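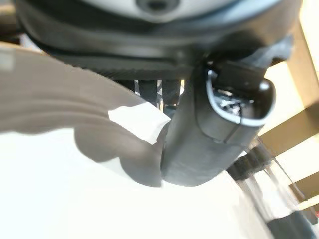 Slide 1: wrist camera, finger against the grey piece

Good morning! Leave this one up while people sit down. The point to make is how close the wrist view gets. You see the tip of the finger pressed against something grey and rippled, and half the picture is blown out white. A person would struggle to say what room they were in. Our policy has to work with it.

So, the question behind Girnance: when should a robot trust its wrist, and when should it trust its head? Most of us feed both views in at full weight and hope. Omar Daher suggested learning a single gate between them, updated at every step, and I love how small the change is. You could add it to your own code in an afternoon.

Numbers (go slowly). 466 demonstrations, all household jobs, 5 seeds per model. With the gate, 71 per cent of held-out trials succeed. Pause. The gain is nearly all in the last few centimetres before contact – say that twice, people miss it.

Mention Duman as the baseline. It was a strong one and we tuned it properly. Skip the Salley ablation unless asked, there's a backup slide.

Next slide: the head view. Hand on the black rack at the left of the sink, dishwasher open on the other side. Point out the shadow on the cabinet front, head and shoulders, the robot's own. Shadows like that fooled our early gate badly, and training with random lighting helped a lot. Ask the room who else has had this! 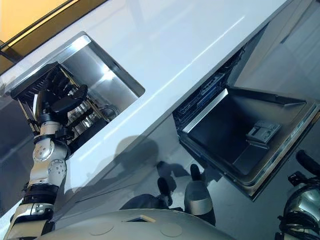
Slide 3: what we still can't do

Glass. Clear, ribbed things in a shiny steel sink are miserable for both cameras, and the gate just swings back and forth. We'd like to try touch next, with the Dralodley group, starting in November.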